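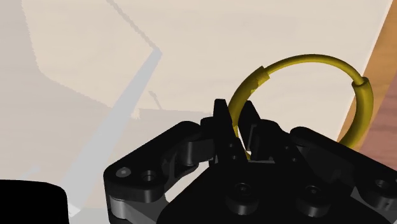
Simulated grasp on the yellow ring part, gripper closed on one side of the loop.

Gondico evaluation group
Minutes of the September meeting
Denberg site, upstairs meeting room, 1:30 p.m.

Present: Rhona Purves (chair), Toon Goossens, Siebe Baert, Krum Shehu
By phone: Kristof De Smet (Prollivent), items 3 to 5 only
Minutes: Siebe Baert

1. Minutes of the last meeting

Accepted with one correction. Under item 4 the trial license was described as running to the end of the quarter. It runs for 70 days from activation. Siebe to correct the filed copy.

2. Actions carried over

Toon has installed the Gondico package on the second workstation. The first one still has the older graphics driver and will not be used for the review.

Krum was to get the CAD files for the ring part from Dierckx. Received. The files came in two versions and Dierckx has confirmed that the later one matches what they ship. The earlier one should be deleted from the shared folder.

Rhona has not yet had a reply from purchasing about the payment terms. Carried over.

3. Gondico simulation package: results so far

Toon reported on the grasp runs. The package was set up with the two-finger gripper model from the Gondico library and the ring part imported from the Dierckx files. The ring is an awkward part because the section changes from thick to thin partway along, and the thick sections are the only places we want the fingers to go.

A total of 278 runs were completed with the ring in different starting positions. The software logged 29 as failed. Toon went through the failed runs and sorted them by hand. Most were cases where one finger went inside the loop as planned but the contact was made too near the end of the thick section, and the ring turned in the grip during the lift. The others were planning failures where the arm did not reach the part at all.

Siebe asked if the turning would happen with the real part. Toon said he could not tell from the simulation alone. The friction setting was left at the library default and nobody at Denberg has measured the real value.

Krum asked about the surface under the part. Toon said the renderer puts a texture and shadows on it, and these can be changed from run to run. They have no effect on the contact physics. They matter for the camera side, which is a separate module and not in our trial.

Kristof De Smet joined at this point. He said Prollivent normally recommends setting friction from a simple tilt test with the real part, and that he would send the procedure. He also said that the contact point can be restricted to marked areas of the model, which should remove a good share of the turning cases. The option is under the grasp planner settings and is off by default. Toon had not seen it. Rhona asked that the runs be repeated with the option on before any decision is made.

Krum noted that the imported ring showed a jagged patch of lighter yellow along the inside of one thick section in the rendered views. Kristof thought this could be the mesh conversion but would need the file to be sure. Toon to send it.

4. Ease of use

Siebe spent two afternoons with the package without help from Toon, as agreed last time. Her notes are in the shared folder. Main points:

Importing a part works and takes a few minutes. The units are not shown on the import screen and her first ring came in at the wrong scale.

The camera view in the render window is hard to control close to the gripper. She often ended up with the fingers and palm covering the part she was trying to look at. Kristof said a fixed side view can be saved and recalled.

The run log exports to a spreadsheet. Column names do not match the manual.

The manual covers the basic steps but stops short on the grasp planner. Kristof said a new edition is being prepared and could not give a date.

5. Cost

Rhona went through the Prollivent quote. The package is 3,759 per seat per year, support included. The camera module is quoted separately. There is no discount for a second seat in the first year. Kristof confirmed that a seat can be moved between workstations, but only through the Prollivent help desk.

Krum asked whether one seat would be enough. Toon thought so for this year, provided the seat can be moved without a long wait. Kristof said the help desk usually handles it the same working day. Rhona asked for that in writing.

Kristof left the call.

6. Discussion

Toon is in favor of buying one seat. He thinks the time saved on finger design would justify it even if the run results are only a rough guide. Krum would prefer to see one set of real grasps compared with the simulated ones first. Siebe agreed with Krum. She also wants the unit display fixed or at least a warning in our own work instructions.

Rhona said the trial has enough days left to do the tilt test and the repeat runs. Decision deferred to the next meeting. The camera module will not be considered this year.

7. Actions

Toon: repeat the runs with marked contact areas; send the ring file to Kristof.
Krum: tilt test with the real ring once the procedure arrives; delete the old CAD version.
Siebe: correct last minutes; draft a note on import units.
Rhona: payment terms; written confirmation on moving a seat.
Kristof: tilt test procedure; reply on the mesh question.

8. Any other business

The meeting room projector has lost its adapter again. Krum has a spare at his desk.

Meeting closed at 2:50 p.m. Next meeting to be set once the repeat runs are in.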